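Good evening everybody. Last week I went to the open day of Orketti in Clarholm, and I promised some of you a report. It will be several posts, please be patient with me. 1/

First, the way there. The bus stops at the old sugar factory and after that you walk 200 meters along a fence. There was a paper arrow on the fence but the wind had turned it. I followed the arrow and arrived at a tire shop. They were friendly. 2/

Orketti shares the building with Sutico, who make the software for warehouses. You get one badge for both. I had registered in November and my name was still spelled wrong, but it was wrong in a nice way, so I kept the badge. 3/

The first hour was talks. Svend Kjærgaard spoke about picking mixed goods, which means that the robot doesn't know before what will be in the bin. He said that for a customer with 2,000 different articles you can't teach each one by hand. He had only nine slides and I was thankful for it. 4/

A man behind me asked if the robot will replace his night shift. Svend answered that he does not know his night shift. People laughed, but then he gave a serious answer too, about which tasks are boring and which only look boring from the office. I wish I had written it down better. 5/

After coffee we were divided into groups and I came to the group of Xinyi Xiong. She works on the picking system they call Sang. I asked if it means "song" and she said it depends on who you ask in the company. 6/

What I liked with Xinyi: she did not hurry. She told us first what the arm has difficulty with, and only then what it can do. Flat things are difficult. Shiny things are difficult. Things which lie against the wall of the bin are the worst, and I had never thought of this before. 7/
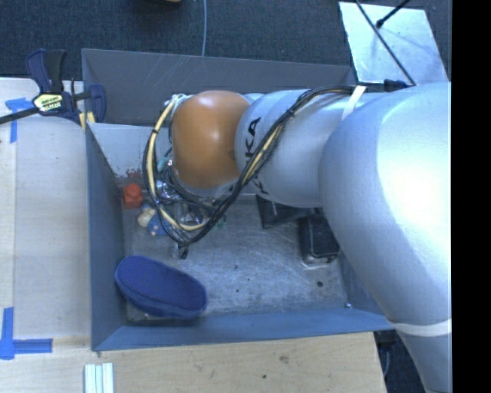
I asked her also about the cables, because in my own work (packaging machines, for those who are new here) it is always the cables that fail first. She said they change the routing often and that every engineer in the team has his own opinion about cable ties. This made me feel at home. 8/

Another question was about speed. She said that on a demonstration day she prefers it slow, so that visitors can follow what is happening. In the evening they let it run faster. I would have liked to stay for the evening, but my last bus was at 6:40. 9/

The price was not mentioned by anyone until a lady from a pharmacy wholesaler asked directly. The answer was "it depends", with a long explanation. I understood the explanation, but I still don't know the price. 10/

Small criticism: around 100 visitors and only one room for the lunch. The soup was good but I ate it standing, with the badge almost in it. Also, the sound in the lecture room is weak at the back. If you go next time, sit in front on the left side. 11/

Some of you asked if it is worth going when you are not an engineer. I think yes. Xinyi explained everything with normal words, and there was a school class there who asked better questions than my group - one girl wanted to know how the arm knows that it is holding nothing. 12/

They plan another open day in the spring. I'll post the registration link when I have it. And if somebody knows where Svend's slides can be downloaded, please write to me, I looked on their page and found only the parking map. 13/13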